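Two arms, one planner: a talk with the software lead at Urbridge
September 28, 2022 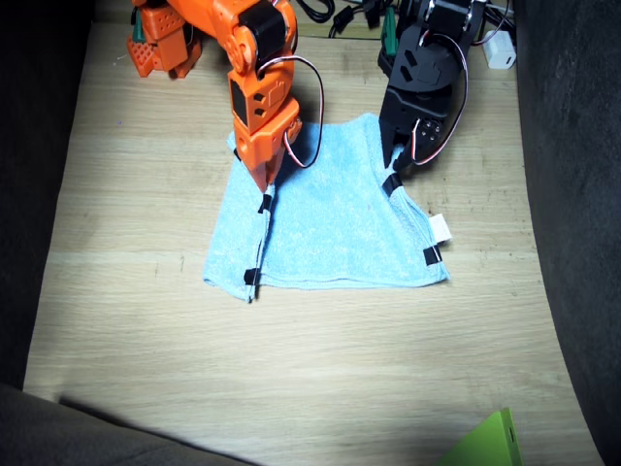

What does the planner do when the two arms want the same space? It gives one arm the right of way, and the other waits at its last safe point until the space is clear.

That rule is the oldest piece of Plotemar, the control package that Urbridge has been writing for two years. The software lead wrote the first version in a weekend and has been fixing it ever since.

"The waiting was easy," she says. "Getting the waiting arm to start again without a jerk took us most of a winter. With a rigid part you might get away with a jerk. With cloth you pull the corner out of the other gripper and you start over."

Cloth is the test case for the current release. The team puts strips of black tape on a light blue washcloth so the tracker has something to hold on to. She doesn't expect to keep the tape forever. "It lets us work on control without arguing about perception. If a fold goes wrong, I want to know which half of the code to open."

The perception half came from Britis, a smaller firm that Urbridge hired on contract. It sends corner positions to the planner, along with a confidence value for each. Early on, the planner ignored that value. Now a low one makes both arms slow down before they close.

I asked about logging, which takes up a large part of the manual. She says every run is stored with the commands, the joint readings and the version of the code. The archive holds 1,911 runs so far, and 17 of them are marked as unexplained.

"Those are the ones I read," she says. "Eight of them look like a clock problem. The two arms were on slightly different time, and each one thought it was early."

The fix is planned for December, together with a new replay tool from Sundqvist. Until then the team restarts both controllers before each session and checks the time offset by hand. She has a script for it, but it still needs someone to read the output and type the number in.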